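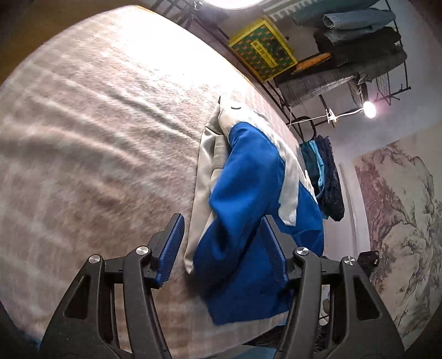
A blue and off-white garment on the blanket.

I have followed Drekance for most of my life and had never once seen the inside of the stadium with nobody kicking a ball in it. So when the club announced an open day I signed up the same night, and on Monday, October 14, 2024 I was standing at the Aubert Street gate before they'd even unlocked it (with a coffee, and with a cold coming on, but never mind).

They send you in through the players' entrance, and that alone was worth the trip. You come down a ramp, past a kit room with a half door like an old stable, and then you're in the home locker room. It is so much smaller than it looks on TV! The benches are narrow, the hooks are low, and a bit of tape on the floor marks where the physio puts his table. I sat in the goalkeeper's spot until a kid of maybe seven gave me a look, and then I let him have it.

Our guide was Anatole Carré, who played left back here for 3 seasons and now works with the under-18s. He talks fast and wanders off topic constantly, and I could have listened to him all day. He told us about the promotion playoff against Wetamine, the one that finished 2-2 and went to penalties, and how he had asked the coach not to put him on the list. The coach put him fifth. It never got to fifth, we lost before that, and he said he has felt guilty and relieved about it ever since. I was at that game, up behind the corner flag, and I remember being furious with everybody, so it was strange to hear it told from the grass.

After that came the tunnel and the pitch. You aren't allowed on the playing surface, there's a rope, but you can walk right along the touchline and stand in the technical area. I did some pointing. The head of the grounds crew showed us how they patch the goalmouths and explained the drainage, which I'd love to repeat properly, but he lost me at the second layer of gravel. What I did take in is that they reseed in December if the weather lets them, and that he hates warmups with a passion, because that's when the real damage gets done, before the 90 minutes even start.

The one letdown was the new gym. Fusia paid for it, their name is all over the door, and we got to look at it through the glass for the length of one sentence before being moved along. I'd also skip the lunch. The line for hot dogs went past the ticket office and they ran out of buns while I was in it. Bring a sandwich.

The stadium holds 2000, and walking up to the top row of the east stand takes no time at all, so do that if you go. I'd only ever sat on the west side, and from over there you can see the railroad bridge and the training field behind it, where the women's team was running a passing drill in bright orange bibs. I watched them for longer than I watched anything else, to be truthful. Their number eight can hit a ball.

Tickets are free but you have to book through the club office, and kids need an adult with them. Park by the swimming pool and walk, the lot at the ground was full by the time the gates opened.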